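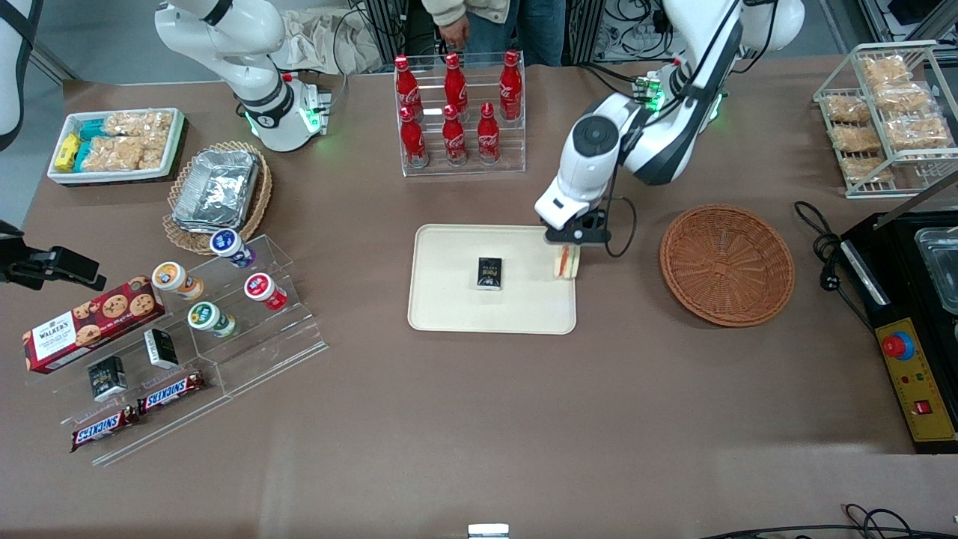 Person standing at the table while a two-armed robot serves food: what rules do you use?

Posted by korness_kitchen, July

Hello all. I write from Korness, where we have a small team working on tray serving with a two-arm robot. The task is simple to explain. A tray stands in the middle of the table, the snacks and drinks are all around it, and the arms bring the chosen items to the tray. Some items are boxed, some are in foil, and the sandwich is held directly in the gripper.

My problem is with the written rules, because we have almost none. I was asked to prepare one page before we show the work to visitors from Susard. I would like to know:

– How near may a person stand when the arms are moving?
– Where should the stop button be, and is one enough?
– Does the gripper need to be cleaned between a wrapped item and an unwrapped one?
– What do you do with cables and appliances that share the table?

I have read the general parts of ISO 10218 and I know that a risk assessment is needed. I am looking for the daily practice that comes after it. Thank you in advance, and excuse my English.

gevov_bench

We run a similar table at Gevov, so I can tell you what is on our page. It is valid for our arms and our speeds, and you must check each point against your own risk assessment.

People. We have tape on the floor 80 cm from the table edge. When the arms are enabled, everybody is behind the tape except the operator, and the operator has hands off the table. Standing at the far side with the arms hanging down feels safe, but after ten minutes a person gets bored and reaches in to straighten a bottle. The rule must be written for that moment. If you need to refill or move something, stop the arms first, wait until they are really still, and then reach.

Stop button. One is not enough if two people are at the table on different sides. We have 2, and both are tested every morning before the first run. Please also check what each button stops! A red button on an appliance may stop only this appliance, and a visitor will press the first red thing he sees. We put a label beside each one.

Food. Treat the gripper fingers like hands. If they have touched boxes and bottles, they should not touch bread that somebody will eat. We use covers on the fingers and change them, or we keep one arm only for open food. If the food is for testing and nobody will eat it, write this on a card on the table and throw it away at the end of the day.

Cables. Nothing crosses the area where the arms can travel. A loose plug goes off the table. Anything that gets hot is switched off unless the task needs it.

One more thing – write the page short. Our first version had 14 pages and it stayed in the drawer.

tallshelf

just go slow. we run at low speed when visitors come and never had a problem. the tape is a bit much imo

powell_line2

I agree with gevov_bench on most points but I would change the order. Put the start procedure first, as it is what people read. Ours at Powell is: look at the table, look at the people, say "arms moving" loudly, enable. At the end we say "arms stopped" and only then somebody may come near.

About low speed: it helps, but it does not replace the distance. A slow arm can still press a hand against a display stand or against the edge of the table. Look for these pinch places when you arrange the table, especially where tall racks and baskets stand close to the path of the arm. We leave free space on both sides of the tray.

Also decide who may enable the robot. A name list on the wall is fine.

Comments

korness_kitchen: Thank you, this is very useful. I will take the spoken words and the card for test food. The tape we will discuss on our side.

mirrorfinish: For the finger covers, ask the supplier if the material is suitable for food contact. Ours was not, and we noticed it late.

gevov_bench: Good point, I forgot to write it. Ask for the paper, and keep it together with the risk assessment.

tallshelf: ok the pinch thing is fair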